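Clarkbridge Community Board > Giving & Volunteering > Is a sit-down fundraiser dinner worth it?

pantry_mouse
Started this in May, 7:40 pm
OK, I need opinions from people who have done this. Our little fund at Hovora helps families with the heating bill, and last year we raised $1,739 with a raffle and a bake table. Now half our group wants to do a ticketed dinner at a restaurant, $25 a plate. The other half (me, mostly) thinks we'll work ourselves silly and end up with less. Has anyone come out ahead on one of these?

oldgravelroad
We did one for the Wurkeck shelter two winters ago. Sold 38 tickets and cleared $758 after we paid the restaurant. I was happy with that! But we had a donated dessert course and a friend's band playing for free, so take those away and it looks a lot thinner.

tin_kettle
I'd skip it. People who buy a $25 dinner feel like they've given, and then they don't write the check they would have written anyway. I watched it happen with our regulars. Just send a good letter with a return envelope in it.

oldgravelroad
Disagree, sorry. Half the folks at ours had never given us a dime before. Three of them now give every month. You don't get that from a letter going out to the same old list.

tin_kettle
Three out of 38 though?

oldgravelroad
Yes, three, and I'd take three more tomorrow lol

marblecake77
I'm somewhere in between. What killed us was the food minimum. The place wanted a guarantee and we didn't read it closely, so we paid for meals that never got eaten. Ask about that before you print a single ticket. Also ask if you can have the room on a slow night, they're so much nicer about the price. We've been using the booth side at Xie and I like it a lot better than one big hall, people really talk to each other.
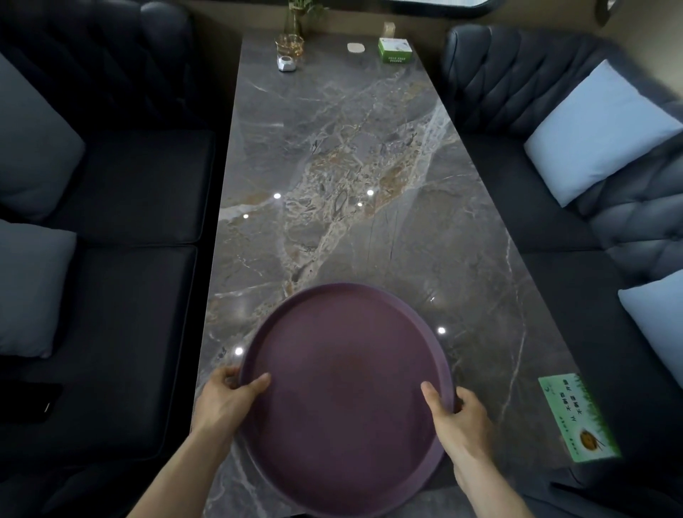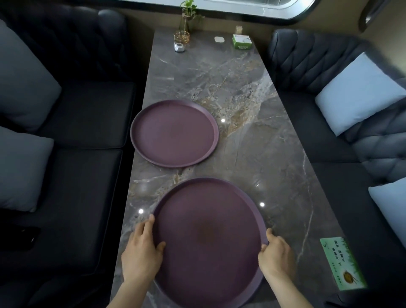 Booth table at Xie, with the purple round ones.

pantry_mouse
Reply, 9:15 pm
Oh that's pretty, I love the marble. Do they make you guarantee a number there? And how did you deal with seating, did people pick their own booth or did you assign them?

marblecake77
No guarantee for us, but we went through the owner and it was a small group, so please call and ask. Seating: we let people pick the first time and all the friends clumped together. Second time I put name cards out and got some grumbling before the soup. I'd still do name cards.

tin_kettle
Name cards would send me straight home, just so you know.

birchandbroom
Could you do both? Keep the raffle, since it already works, and run it at the dinner. Sell raffle tickets at the door too so people who can't swing $25 can still stop in. We always leave a jar by the coats and it does better than you'd think.

pantry_mouse
I like that. I'll take the raffle idea and the food minimum warning to our next meeting and see who yells. tin_kettle, would you share your letter? I might want it as a backup.

tin_kettle
Sure, sending you a message now. Change the part about the furnace, that was ours.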